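Print this page | E-mail this page

Surfaces and Finishes, Handout 4
Work Surfaces with a Marble Pattern: What the Pattern Does and What It Doesn't
G. Athanasiadis, November 2024

Read before the studio session. Bring your own sample if you have one, and leave the brochure at home.

1. Pattern and material

The word "marble" gets used for three separate things in the trade: a stone, a look, and a mood. Most of what a salesperson tells you about a marble top is true of one of these and is quietly carried over to the other two. A printed pattern tells you how a surface looks. It says nothing about how the surface takes a hot pan, a dropped wrench or a spilled cup of coffee left over the weekend.

So when you write up a surface in this course, describe what you can see first and put the material in a separate line. If you don't know the material, write "material not known." I would sooner read that than a confident guess. Last year I got a lot of confident guesses, several of them about the same sample.

2. The claims for beige

Beige with a soft vein is sold as the safe choice. The usual claims are that it hides crumbs, hides wear, goes with everything and makes a small space feel larger. I have my doubts about all of them.

Hiding crumbs is only a benefit if you don't plan to wipe the table. In any room where small things get picked up, sorted or put together, you want to see what is lying there. A pale screw or a bit of clear film disappears very well into a cloudy tan pattern. The Ullari sample book lists this under "easy living."

"Goes with everything" mostly means nothing has been tested next to it. Put black and white objects over a beige top and look again. The beige tends to go yellower beside a clean white, and next to black the veining gets weak. Neither is a disaster – but it isn't what the small square in the sample book led you to expect, and the client will notice. The beige, marble-patterned tabletop in the small enclosure below makes a fair exercise: decide how much of the pattern you still register with this much black and white over it.
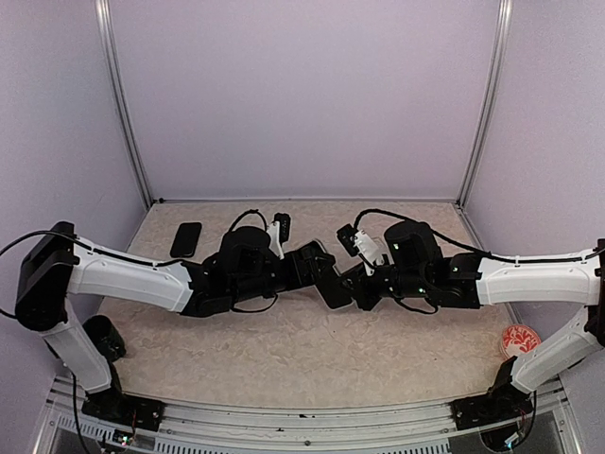
One reader of an earlier version of this handout objected that a quiet pattern is still easier on the eyes than plain white over a long working day, and that people complain about white tops far more than they complain about losing a screw. Fair point, and I've left the section more or less alone anyway. Glare comes from gloss and lighting as much as from color. A matte white top under a decent lamp may do better than a shiny beige one, and you should compare those two before blaming the white.

3. Repeat and scale

A printed pattern repeats. How soon it repeats matters more than how pretty the vein is. The Ullari sheet we use in the studio is 3658 mm long and is advertised as having no visible repeat. We found one. Stand at the short end and look for the vein that forks twice.

On a small top you will probably never meet the repeat, which makes a long-repeat sheet a poor thing to pay extra for. Ask for the repeat length in writing. Clulero gives it on the back of the sample, and I wish the others did.

4. Exercise

Take Uvau sample 1038 and one plain sample of your choice. Lay both flat under the same lamp. Scatter rice, a paper clip and a piece of clear tape on each.

Look from 60 cm, then from 200 cm. Write down what you lost sight of and at which distance.

Wipe both with a damp cloth and look again at a low angle. Streaks count.

Finish with one paragraph on whether the pattern earned its place. "It looks nice" is allowed, provided you say from where and in what light.

One page, no mood boards. Late work goes in the tray by the sink.

Related handouts
Handout 2: Gloss, Matte and the Word "Satin"
Handout 3: Edges, Seams and Where Dirt Goes
Handout 5: Choosing a Surface for a Very Small Room
Reading list: Stain Tests You Can Do Yourself

Contact the course office | Copyright 2024 Surfaces and Finishes | Back to top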